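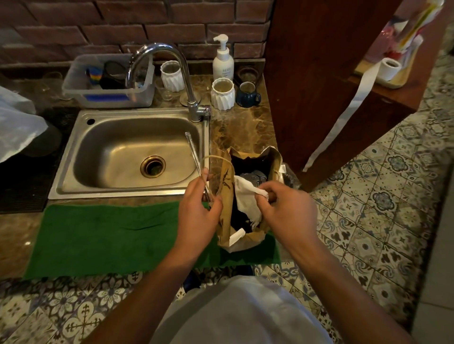

Fig. 4. Unpacking the bag on a towel beside the sink.

Unpacking your Mostura glass set

Welcome, and thank you for bringing a Mostura set into your kitchen! We know it's tempting to tip everything out and get straight to the first drink, but glass pieces like a slow start, so please give yourself a few quiet minutes with this section before you begin.

1. Pick a spot on the counter close to the sink and spread out a towel. Any kitchen towel will do, as long as it is thick enough to soften a bump. Move cups and tumblers back toward the wall so your elbows have some room.

2. Stand the bag upright on the towel and open the top wide. Fold the string handles outward – they have a way of catching on whatever you lift out next.

3. Take out the straws first. Hold each one near the middle and draw it up slowly, following the angle it was packed at. If it feels stuck, don't pull harder. Loosen the paper beside it and try again.

4. Lift out the tissue a piece at a time, feeling each piece before you put it aside. The small cleaning brush is often wrapped up in there, and we do get letters from people who found theirs in the recycling.

5. Bring out the larger pieces last, with one hand underneath, and lay them on the towel with a little space between them.

Caution: Run your eye along the rim and both ends of every straw before washing. Do not use any piece that is chipped or cracked, even slightly.

Note: Please don't unpack over the sink itself. A steel basin is very hard on falling glass, and a straw can roll a surprisingly long way on a stone counter.

6. Check what you have against the packing slip. If something is missing, keep the bag and the slip and write to us within 31 days, and we'll gladly send a replacement.

7. Wash everything by hand in warm, soapy water, rinse well, and let it air-dry on a fresh towel. Care of the lids is covered on page 26.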